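The coat on the bed

I have a settled view about winter coats, and it is that most of us put them away too early and too carelessly. Every May the heavy things get pushed to the back of a wardrobe with a glove still in one pocket and a bus ticket in the other, and in autumn we are surprised that they smell of last year.

My own way of dealing with this is to put the coat on the bed. Hanging on a door it tells you very little. The front falls over the lining, the collar covers the top of the back, and the sleeves hide whatever has gone wrong under the arms. On a made bed it can lie open. You can see the lining, try the zip along its whole length, and feel each pocket properly.

People object that a bed is for sleeping in and that outdoor clothes should be kept off it. I grew up with that rule and I understand it. But the dining table is too narrow for a proper coat with both arms out, and the floor is worse than either. A bedspread can go in the wash. Mine does, after the coats are done.

What matters more to me is the looking. A lined jacket usually goes in one of 5 places: the cuffs, the pocket corners, the bottom of the zip, the inside of the collar and the seam where the lining meets the sleeve. None of these is hard to mend if it is caught early. A pocket corner takes a few stitches. Left for another winter, it takes the flap with it, and then you are asking what a repair costs against what a new coat costs, and the new coat tends to win.

I had a zip replaced at Dobre, the alterations place near the station in Brokdale, and paid 93 for it. A friend said I was mad. The coat I would have bought in its place was 379, and I didn't like the colour. I have worn the old one for 2 winters since, and the zip has never caught.

There is a fashion now for vacuum bags, and I am against them for anything padded. Quilting is there to hold the filling in place, and I can't see the sense in squashing it flat for half a year. Fluffy collars come out worse still – they flatten in one direction and stay that way until you have gone over them with a brush. A cotton cover and a wide hanger take up more room, but room is what a thick coat needs.

So before anything goes away, it gets its hour on the bedspread, front open and lining out.

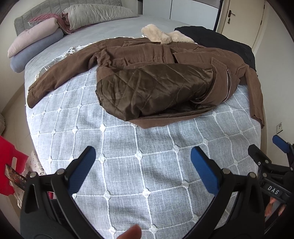
Oana Cozma thinks all of this is too much fuss, and wrote to tell me so. Coats are made to be worn, she says, and if you wear one properly you find the holes with your fingers by Christmas. She hangs hers in the hall all year round and gives it a shake when the weather turns.

I accept the part about fingers. Pockets do announce themselves. Linings don't, though, and neither does the back of a collar, which the wearer hardly ever sees. I would also say that a hall is a dusty place to spend a summer, with the door opening and closing all day. But she has had the same coat for longer than I have had mine, so she may not need my advice.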